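Derkby library to lend refurbished computers from April

Mon 25 March

Library cardholders in Derkby will be able to borrow a desktop computer for up to 7 weeks under a lending plan approved by the town council last week.

The council voted to pay for the first year of the plan, which will start at the main library on Pennington Street and move to the Tastmont branch later in the spring. The machines are older office models that the town was due to replace.

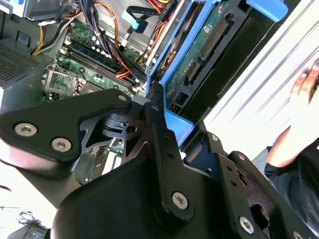
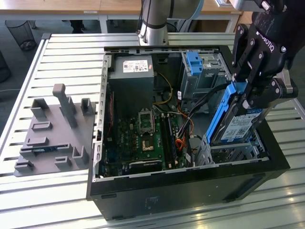
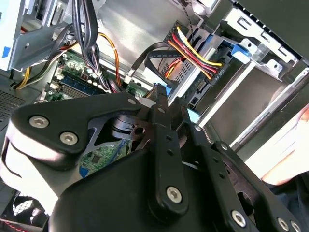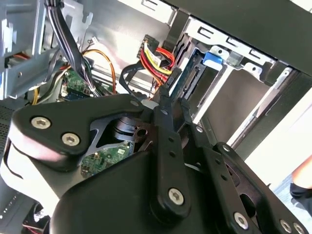 Desktop computers with their cases open.

Latrice Schumacher, who runs adult services at the library, said requests for computer time had gone up every year since the evening hours were cut. More than 432 people asked for a session in the past month and could not get one on the day they wanted.

"Most of them are filling out job forms or doing schoolwork," Schumacher said. "An hour at a time is hard when you have a long form to get through."

The first batch will have 58 computers. Each will go out with a monitor, a keyboard, a mouse and a printed setup guide in English and Spanish. Borrowers must be 18 or older and have had a library card for at least 3 months. There is no deposit, but a late machine will put a hold on the borrower's card until it comes back.

Hard drives from the old town offices are being erased before any computer is lent out, and they will be erased again after each loan. Borrowers are asked to save their own files to a USB stick before returning a machine.

The plan does not include home internet service. Tamsin Begay, who represents the Ferard neighborhood on the council, voted in favor but said she would bring that question back at the next budget meeting.

"There are streets in my ward where a computer without a connection only gets you halfway," Begay said.

The library already lends a small number of mobile hotspots, and the waiting list for those is now full. Schumacher said staff were looking at whether the loan period for hotspots could be shortened.

Sign-up forms will be available at both front desks from the first week of April. Computers must be picked up in person, and the Pennington Street loading door will be open on Saturday mornings for people collecting by car.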